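Plates and Flowers: Gallery

Welcome to the gallery page of the Calovetti tableware collection. Many visitors to our pages write and ask how the plates look when they are out of the cupboard, next to each other, with a cloth under them. The full list has 1,846 pieces, and only a very small part can be shown here. Click on a picture to see it in large size. 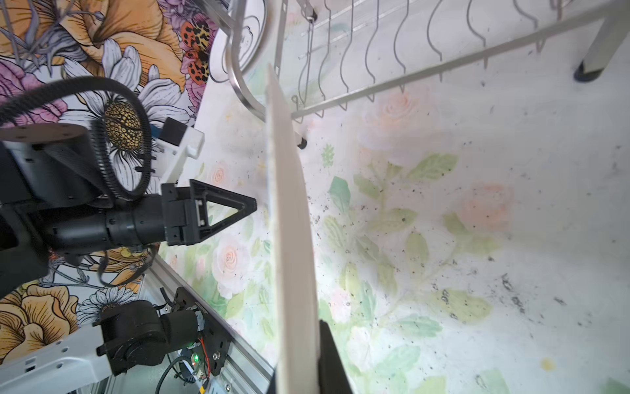 White plate on its edge, with the rose cloth and the dish rack behind.

I like very much how thin a plate becomes when it is seen from the side. The cloth is white with pale roses and green leaves. It has been used many times and it has its small dark specks, which I did not want to remove from the picture. The lower wires of the rack are wavy, and a plate goes between two of them. If you buy such a rack, please look first at the feet. Black rubber, as on this one, is kind to a table. For heavy dinner plates we recommend leaving one place free between them, so the rims do not touch.

The pieces in the next picture belong to different groups of our list. Numbers 82 and 88 are the ones we are asked about most often, and both can be ordered from the Psarras shop in sets or one by one. 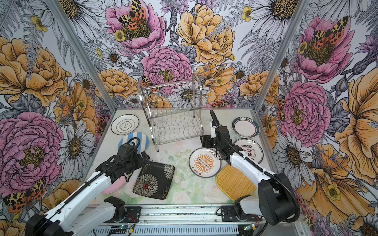
Text and selection: the editor of the Calovetti gallery pages

Plates on the table beside the rack. The white ones with Chinese characters are my favorites, especially the one with the orange sunburst and the small circles inside. At the back on the right is the plate with the teal-green rim. The blue and white stripes go from the center to the outside, and beside so many flowers they look very fresh. The black square plate has white flowers, one of them with a red center. Peonies, daisies and moths are on the wallpaper. Some readers will find it too much together, but I think that a plain plate needs a wall like this one.

More pictures are in the February gallery.

Last change to this page: 4/10/22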